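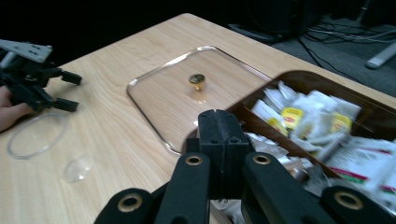

Leltska Facilities Desk
Ticket 866
Raised: 17 August 2026
Site: Fairweather, ground floor
Category: Kitchen and refreshments
Subject: Tea box will not close, glass lid belongs to nothing
Priority: Low (requester selected Urgent)
Status: Closed, with reservations

Original request

The brown tea box on the small wooden table is overfull again. It has dividers, so presumably somebody once had a plan for it, but the sachets have now gone over the dividers and you can't get one out without bringing three friends along with it. Yesterday I wanted plain tea and got something with mint in it. I drank it, but I would like it noted.

Also there is a glass lid with a gold knob on the same table and I can't find what it is the lid of. I have tried it on the tea box. It does not fit the tea box.

Please advise.

Desk, first reply

Thank you for contacting the desk. Can you confirm whether you have tried taking some of the tea out?

Requester

Yes. It was put back in by the next person, who thought I had spilt it.

Desk

Understood. We checked the stock sheet. Fairweather was down for one carton of mixed tea from Fukitz, 500 sachets, to be kept in the cupboard and topped up as needed. The cupboard has 63 left in it. Allowing for what has been drunk, which at Fairweather is a fair amount, that still leaves a great deal of tea in one box with a rim that was never meant to be a challenge.

Steps for you to try, in this order:

1. Empty the box completely on to a clean tray. Do not sort as you go. People who sort as they go are still there at lunch.
2. Wipe the inside and the dividers with a damp cloth and let it dry before anything goes back. Paper wrappers and a wet box end in one large teabag.
3. Put plain tea in the front compartment, everything else behind.
4. Stop when the sachets are level with the divider. The rest goes back in the cupboard.
5. Leave the lid for now.

Requester

Steps 1 to 4 done. Step 3 took longer than expected as most of the wrappers are white and you have to read each one. There were a couple with yellow labels that I could tell apart from across the room, and I wish the others would take the hint. Some had come out of their wrappers altogether. I have thrown those away.

Regarding step 5, I left the lid. Somebody else turned up at the table and said it was a tray.
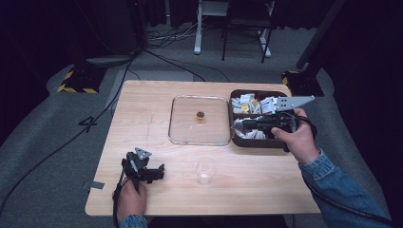 I said it had a knob in the middle and trays don't have knobs in the middle, on account of the cup. They said it could be a tray with a handle. We did not settle it and I'd like the desk to rule.

Desk

The desk has looked through the inventory for Fairweather and can find 2 items in glass for that table, entered on the same day by the same person as "glass thing" and "other glass thing". We have written to Lislow, who supplied the kitchen pieces when the room was fitted out, and asked whether anything they sell has a rectangular glass lid with a gold knob.

In the meantime please treat it as a lid. If you put cups on it they will slide, and then it will be a different sort of ticket.

Requester

And the small clear dome?

Desk

What small clear dome?

Requester

Also on the table. Oval, see-through, looks like it ought to cover something. Next to it was a thin clear ring that I only noticed when I nearly put my elbow on it. Could be plastic, could be glass. I didn't press down to find out.

Desk

Please keep the ring and the dome together in the cupboard with the spare tea, and label them. We have added both to the query with Lislow.

Update from desk

Lislow replied. They think the lid goes with a butter dish they no longer stock, in a larger size than they remember making. They have no view on the ring. Tea box marked as resolved. Lid, ring and dome moved to a new ticket, low priority.

Requester

Someone has filled the tea box up again. Please reopen.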